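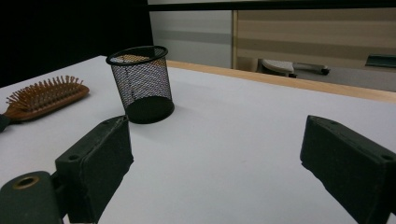
Looking after painted and pale work surfaces

A light-coloured table shows every mark, so a quick wipe at the end of the day saves a long scrub later. Use a soft cloth wrung out in warm water with a drop of washing-up liquid, then go over it again with plain water and dry it with a tea towel.

Tea and coffee rings
Mix bicarbonate of soda and water to a thick paste. Spread it over the ring, leave it for 17 minutes or so and wipe away. Old stains may need 3 goes. Don't use a scouring pad on a matt finish, as it leaves shiny patches that can't be put right without repainting.

Pencil and crayon
A clean white rubber lifts most pencil. For crayon, try a little bicarb on a damp cloth and rub lightly along the mark.

Glue
Leave PVA to dry, then ease it up with an old plastic card. Sticky label residue comes off with cooking oil. Wash the oil away afterwards with soapy water.

Bare wood edges
Keep water off these as much as you can. If the grain feels rough, sand along it with 120 grit and finish with a finer paper. Wipe off the dust and rub in a thin coat of clear wax. Ours get waxed every May and again before Christmas.

Hot pans
Always use a mat. Cork is fine for most things, but a cast iron pot straight from the oven wants a proper trivet.

More from the Pikbridge household pages: Cleaning grout, Sticking drawers, Storing paint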